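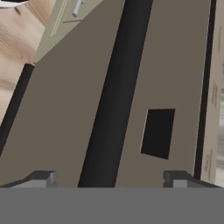
Publié le 22 octobre 2022 par l'auteur — Rubrique : simulation, préhension

Suite des essais de pinces en cuisine simulée. J'ai comparé la pince parallèle Zimier et la Drarkstead à course longue, montées sur le même bras, avec le contrôleur Woltis inchangé. 52 essais par pince, mêmes graines aléatoires.

La caméra de poignet reste le point délicat. Avec le carter de la pince qui occupe tout le bas du champ, on garde les deux doigts en vue mais on perd ce qui se trouve dessous. Sur une grande surface unie, taupe et presque sans texture, l'estimation de pose dérive vite : il ne reste que les bords noirs pour s'accrocher. J'ai relevé l'inclinaison de la caméra de 5 degrés, sans gain net.
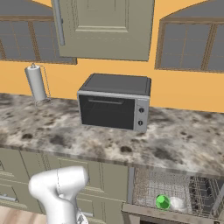
La vue externe compense en partie. Elle donne le bras, le plan de travail et le panier inférieur du lave-vaisselle, sorti. Les tiges du panier sont fines et tombent dans l'ombre à droite, ce que le module de profondeur Aquino gère mal — beaucoup de pixels invalides entre les rangées.

Côté doigts, la Zimier ferme plus droit, la Drarkstead tolère mieux un décalage latéral à l'approche. Je garde la seconde pour la vaisselle. Reste à reprendre le calibrage main-œil et à relancer la série en novembre, avec 2 caméras synchronisées.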